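Month two of watching Denside gather examples for its learning system. Still not sold.

The pitch: show two arms enough tidy-ups and they'll pick up the knack. Cup, tray, purple thing, go. 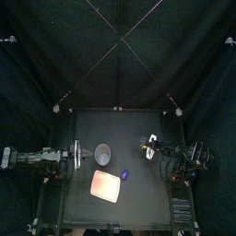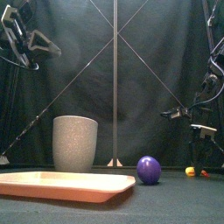

448 examples so far. Gaurav Rajput reckons 39 of them are duds. I went through one batch and I'd have binned 17 from that alone.

And what counts as a dud? Matix says a dropped item. Goel says any pause over 8 seconds. Pick one!

All on the same grey table, too. Try it in my kitchen.

They want to double the pile by May. I'd sooner see a test on objects it hasn't met.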